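Nidwood Produce Handling Comparison

The Nidwood Produce Handling Comparison, usually shortened to the Nidwood comparison, is a bench procedure for judging robot grippers on fruits and vegetables. It was drawn up at the Bolla workshop in Rutulholm and first circulated in September 2023. It is used to compare grippers, and also the cameras and controllers that work with them, on a table with two arms. The name comes from the set of written task sheets, the Nidwood sheets, on which results are recorded.

Background

Earlier gripper trials at Rutulholm used wooden blocks and plastic cups. These gave repeatable numbers but said little about items that bruise, roll or bend. Nyokabi Rweyemamu, who ran the trials, had noted that two grippers with nearly the same scores on blocks behaved very differently on a ripe pear. She proposed a second series using ordinary produce bought the same morning.

The first version had 11 items, among them grapes and a bunch of parsley. It was cut down after a trial period, mostly for reasons of time. Grapes were dropped because the score depended more on how the bunch had been laid down than on the gripper. The parsley was dropped without a recorded reason. Lụa Sầm rewrote the task sheets in December and added the rules on cameras, which the first version did not have.

Layout

The comparison uses a flat table with a matte covering. Two arms are mounted along the far side, with enough space between the bases that both grippers can reach the middle of the table without the elbows meeting. Produce is grouped at the center. A plate is placed on each side, one for each arm, and the plates are of different colors so that an instruction can name the one it wants.

The items are set close together on purpose. An item standing alone can be picked up by almost any parallel gripper that opens wide enough. With a neighbor touching it, the fingers have to go down into a narrow gap, and the thickness of the fingertips begins to matter. The sheets call this the crowded start. An open start, with a hand's width between items, is allowed as a warm-up but is not scored.
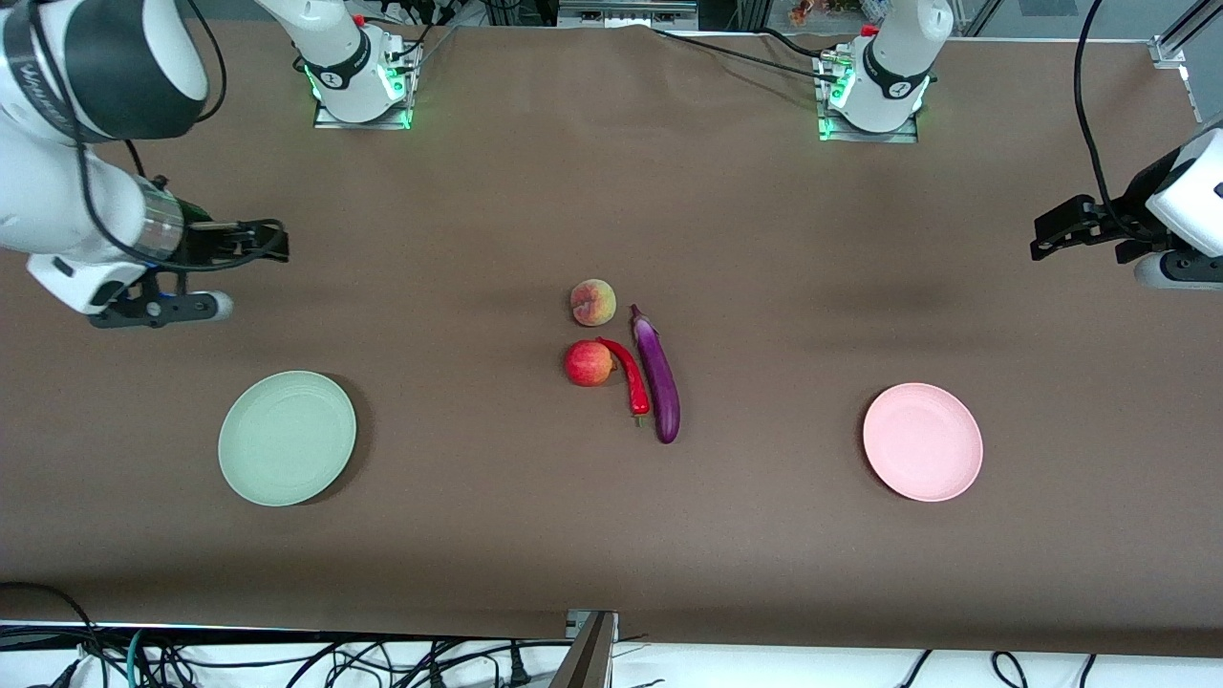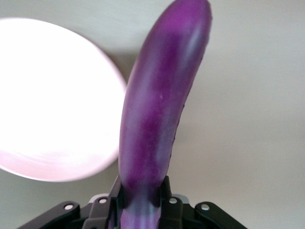 Crowded start with a plate for each arm, and an eggplant between the fingers in the wrist camera view.

Items

Each item in the set stands for a type of difficulty.

Peach. A soft, round item. The gripper must hold it without leaving a mark that is still visible after one hour. Force limits are normally set on this item first and then carried over to the others.

Apple. Firm and smooth. It tolerates more force than the peach but tends to turn between flat fingers if it is held above or below its widest part.

Chili pepper. Thin, light and curved. The fingers must close almost completely, and some grippers lose position accuracy near the end of their travel. A curved pepper may also swing around the grip point when lifted.

Eggplant. Long, with a slick skin and its weight toward one end. A grip near the middle keeps it level. A grip near either end lets it tip, and it may then be carried upright or at an angle. Either is accepted, provided that it does not strike the plate on the way down.

Produce varies, and the sheets do not set an exact size or weight. They ask that both grippers in a comparison be tried on the same pieces, in alternating order, and that a piece be replaced once its skin is broken.

Procedure

A full run consists of 6 attempts per item with each gripper. The arm starts from a raised position clear of the produce. The operator or controller is given the item and the plate, and the attempt ends when the item is at rest on the plate with the fingers open, or when 4 minutes have passed.

An attempt is scored as complete, partial or failed. It is partial if the item reaches the plate but a neighboring item is moved by more than its own width. Dropping an item is a failure even if it lands on the plate. Regrasping is permitted and is noted on the sheet, but carries no penalty.

The person scoring is not the person operating the arm. Where a learned controller is being tested, the layout is reset from a printed photograph of the starting arrangement. Small differences between resets are expected — the rule is only that each item keeps the same neighbors and that the stems point the same way.

Cameras

Two views are recorded: one fixed view of the whole table and one from each wrist. The fixed view is used for scoring. The wrist view is used to find out why an attempt went wrong, as it shows where the fingers met the item and whether they closed evenly on both sides.

Sầm's revision made exposure part of the comparison. A pale plate close to a wrist camera can come out nearly white while the item in the fingers is still well exposed. A person watching has little trouble with this. A controller that finds the plate by color may lose it at the point where it is needed. The sheets therefore ask for exposure settings to be written down, along with whether they were fixed or automatic, and for the same settings to be kept when grippers are changed.

Mounting height is also recorded. A camera set low on the wrist gives a close view of the fingertips but may have its view blocked by a large item. One set further back sees more of the table and less of the contact. No height is required by the sheets.

Use

The Bolla workshop has logged 2,374 scored attempts with the procedure. Most were made with parallel two-finger grippers, fitted in turn with bare fingers, rubber pads and a narrow ridged fingertip known locally as the Akpan tip. The Akpan tip did better than the pads on the crowded start, particularly with the chili pepper, and worse on the peach, where the ridges left marks at force settings the pads could use safely. Bare fingers were the most consistent from one day to the next but had the lowest share of complete attempts on the eggplant.

A smaller number of runs compared controllers with the hardware left unchanged. In these, time per attempt differed more than the score did. Rweyemamu's notes suggest that the limit of 4 minutes was too generous to separate the better controllers, but it was kept so that older results could still be read alongside newer ones.

Limitations

The procedure covers picking and placing only. It does not test cutting, peeling or packing. The produce is dry and at room temperature, and results are not expected to carry over to washed or chilled goods, on which padded fingers in particular may behave differently.

Marks on the peach are judged by eye, and two scorers may disagree. A printed card showing light, moderate and heavy bruising was added to the sheets to reduce this. Peaches are also out of season for much of the year in Rutulholm, and plums have been used in their place. Runs made with plums are filed separately and are not combined with the peach results.

See also

Akpan tip
Crowded start
Parallel gripper
Wrist camera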